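Progress report: Stustik arm kit evaluation
Prepared by Arif Biswas, Rafferty refurbishing shop
For: Operations, Sullton
Date: 2025-11-10

Where we are

The evaluation of the Stustik kit started in September and is now past its midpoint. The kit is sold by Flotgate as a package for small repair and recycling shops: an arm, a two-finger gripper, a controller, the Stustik software and a year of support. You asked whether it could take over part of the teardown work on retired desktop towers, and whether we should buy it at the end of the trial or send it back.

My short answer at this stage is that it does part of the job well enough to keep testing, and that I would not sign for it yet. Memory removal is close to usable. Cable work is not. The rest is in between, and the details are below.

Work completed since the last report

We have finished setup, the safety check and the first block of trials. Setup took longer than Flotgate's quote. The mechanical side went quickly, but the software would not keep its calibration after a restart, and we lost most of a week before their support desk sent a patch. It has held since then.

The first block was 139 towers. All of them came from the same office clear-out, so they are similar in layout and not a fair sample of what comes through the door in a normal month. I chose them for that reason. I wanted to see what the kit could do on an easy batch before trying a mixed one.

For every tower, a technician takes off the side panel, lays the case on the bench and removes the processor cooler by hand. The arm then works through a list of steps: memory out, processor out, expansion card out. The technician stays at the station for the whole run and logs each stop.
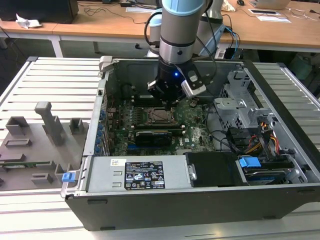 Gripper over the bare CPU socket, side panel off. Power supply and drive bay still in place.

Results by step

Memory. This is the best step. The arm presses the end latches open and lifts the modules straight up, and most runs needed no help. The failures we logged were mainly latches that sprang back before the fingers got a hold. Flotgate suggested a slower release, which helped.

Processor. Mixed. Opening the lever on the retention frame is reliable. Picking up the processor is less so, as the part is thin and the standard fingertips are wide. We had 12 drops in the block. Most landed on the board with no harm to the part, but a few bent socket pins, and those boards had to be marked down to scrap. We are waiting for a narrower set of fingertips, which Flotgate is supplying at no charge under the trial terms.

Expansion card. The arm can pull a card once the bracket is free, but it cannot undo every type of bracket clip. For now the technician opens the clip first. That is a few seconds of work and I don't see it as a problem.

Cables. We tried this on a small part of the batch and stopped. The software loses track of a cable once it moves, and the gripper then closes on the wrong thing or on nothing. Drive cables with a locking tab were the worst. Flotgate lists cable handling as a supported task in its sales sheet. I have told them in writing that we do not agree, and asked what they base it on. I have not had a full reply.

Time

A technician working alone is still faster on a single tower. The case for the kit was never speed on one unit. It was that one person could run two stations, or do sorting and wiping of drives while the arm works. We have not been able to test that so far. The trial rules require someone standing at the station, and the number of stops is still too high for me to ask for a change. If the processor step improves with the new fingertips, I plan to ask the safety office for a supervised run with the technician at the next bench over.

Support and documents

Support has been good when we reach the right person. First replies come from a general help line and usually repeat the manual. After that the answers are quick and useful. The manual itself is out of date in places. Two of the menu paths it gives do not exist in the current version of the software, and the chapter on fingertip changes covers an older model of gripper.

Training was better than I expected. Both technicians on the trial could run a batch without me by the end of the second day. Writing a new step list is harder, and so far only I have done it.

Costs

Spending is within the approved amount. The only extra item was a replacement cable for the controller, which we damaged ourselves when moving a bench. The scrapped boards are charged to the shop's normal loss line and are listed in the attached sheet. The purchase price quoted in September is good until the end of the trial. Flotgate will want a decision 30 days before that.

Open problems

The cable question is the main one. If the kit cannot do cables, then a person has to clear them before the power supply and drives can come out, and the saving per tower gets a lot smaller. I would want that shown in the price or in the contract.

The second is variety. We know very little about how the kit behaves with small cases, or with towers that have been opened and rebuilt by their owners.

The third is dust. Some of these machines are very dirty, and the fingertip pads need wiping more often than the manual says. Grip gets worse before the software gives any warning. We now wipe the pads after each tower, and I have added this to the bench sheet.

Next steps

The second block will be 50 mixed towers from regular intake, with no sorting by maker or age. We will run memory, processor and card steps only, with the new fingertips if they arrive in time. If they don't, I will leave the processor step out and run it separately afterward.

I will also ask Flotgate to send someone to the shop to show cable removal on our machines, with our own technicians choosing the towers.

Decision needed from you

Please confirm that I can hold back the final trial payment until the cable question has been answered. The agreement allows it, but the notice has to come from your office. I have put a draft letter in the shared folder with the log sheets.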